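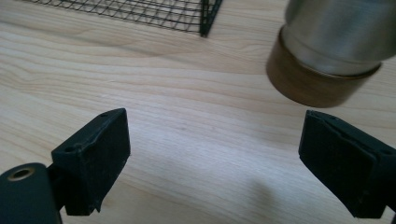
# Chapter 2: Timber Surfaces in the Home and Workplace

Korkor Ofori and Rekha Hegde

The tabletop is among the most heavily used surfaces in any building, and its maintenance is frequently left to habit. This chapter introduces the properties of timber that bear upon its selection, finishing and routine care. Students should have completed the introductory readings on moisture content before proceeding.

## 2.1 Reading the grain

Grain refers to the direction and arrangement of the fibres in a piece of wood. On a sawn board it is most readily observed as a series of lines, which may run straight, curve gently or form long waves. Darker streaks are common in pale timbers and do not in themselves indicate a defect. Cleaning and sanding should follow the direction of the grain – scratches made across it are considerably more difficult to remove.

## 2.2 Sheen and colour

A matte finish scatters light and tends to conceal minor marks, whereas a gloss finish reflects light sharply and reveals them. Surfaces should be inspected from a low angle, beside a window where possible. Pale timbers may alter in colour with exposure to daylight, and objects left in one position for a long period can leave a visible outline.

The Sangate case study, prepared by Elango Alva and presented at the end of this chapter, follows the refinishing of 31 tables in a municipal reading room over 15 weeks.

## Key terms

**Figure:** the decorative pattern produced by grain, growth rings and the method of sawing.

**Sheen:** the degree to which a finished surface reflects light.

**Spot test:** the trial of a cleaning product on an inconspicuous area, such as the underside of a table, before general use.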